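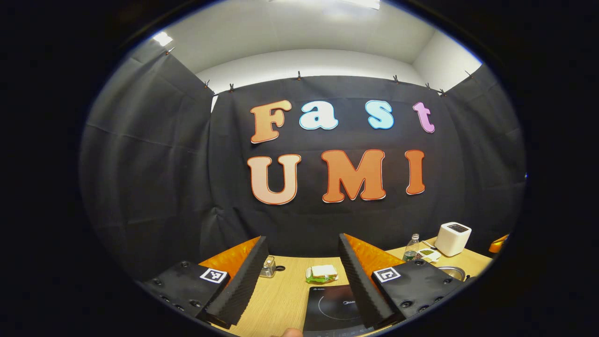 We passed 423 sandwich runs on Wednesday, and I ate a cheese toastie for dinner that night anyway, so I suppose I'm not sick of bread yet.

I've been meaning to write about this job since February, when I started collecting examples for the kitchen set. My mother still thinks I program robots. What I do is hold a gripper in my hand, squeeze the trigger, and make lunch very, very slowly, over and over, so that a learning system has something to copy later on. Imelda Pangilinan, who trained me, told me on my first morning to move as if I were pouring tea for somebody's grandmother, and I still hear it every time I reach for the toaster (which is often!).

The hardest part is how much your own hands know. You want to pinch the lettuce, or nudge a slice of bread straight with your pinky, and with two fingers that only open and close you have to plan it all out - come in low, close, wait a beat, lift. If I hesitate, the hesitation goes into the data too. Wajid Talpur goes through the runs in the afternoon and he can spot a dither from across the room. He threw out 2 of mine last week and he was right both times, though I did sulk a little over the second one.

We also shift things between runs, a bit more than feels natural. Bottle nearer, jar farther back, bowl turned up somewhere silly. I used to put everything back in the same tidy spot out of habit, and Wajid had to explain, very kindly, that a robot that has only met one tidy table will be lost on any other.

The goal for the whole kitchen set is 1663 runs, split between four of us, so there's a good long way to go. Next week I move over to soup, and Imelda says the ladle is a pig to hold. I've bought new insoles and I'm bringing a darker apron.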